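Groken Street Workshop: Layout and Surfaces

Gallery page, 2 pictures

The workshop at Groken Street takes up the back half of the old Kleinschmidt building. We moved in during July and spent the first weeks on the parts of a room that most people don't look at: the surfaces, the lines, where things get put down and where they don't. This page covers that work. Machines, shelving and the loading door have their own pages.

The unit is 3225 square feet. Mernel, who did the fit-out, left us plain finishes throughout, and we asked for it that way. Patterned surfaces make it hard to find a dropped screw. All of the marking is done in blue painter's tape. We looked at paint and at vinyl line tape, and decided to wait until the layout has stayed the same for a full year. 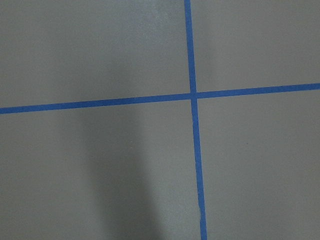
The tape follows a simple routine. One person pulls, one person presses, and we don't go back to fix a line that came out a little off level. The squares are there so that people can say where something is: back row, second from the left. A line that leans slightly does that job as well as a perfect one. If a line has to be moved, the old piece comes up first. We had a week with old and new lines down together and parts were being set out in the wrong squares.

We go through a fair amount of tape. The first order was 15 rolls from Pultumis, and it lasted longer than we planned for. Tape that has been down for months gets harder to lift, so worn pieces are replaced at the end of a job and not left until they tear. Any residue is wiped off with a damp cloth and a drop of dish soap. Scrapers are kept away from the gray surfaces.

Crossings get a little more attention than the rest. The second strip goes straight over the first with no cutting. We tried trimming the corners so that the tape would lie in one layer, and the cut ends were the first thing to come up.
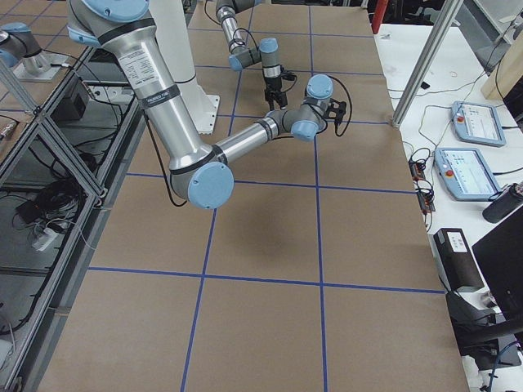 Paper is the cheapest table covering we have used. It goes on in one long run, gets changed when it is stained or torn, and costs very little next to the rubber mats we had in the old place. Brown kraft doesn't glare under the ceiling lights the way white paper does. The tape goes on last, four strips for a table like this one, and that gives large squares with room to work in. The pedestal has a square foot bolted down through the work surface, so the paper there is the slow part of any change. Set aside extra time for it.

A roll of kraft is 156 feet. When a roll is nearly finished, the short end is kept for wrapping and the table gets a fresh one. Two short pieces joined in the middle of a table will catch on sleeves.

Rolls are stored flat on the bottom shelf by the sink, tape on the shelf above. Please put the tape back with the end folded over.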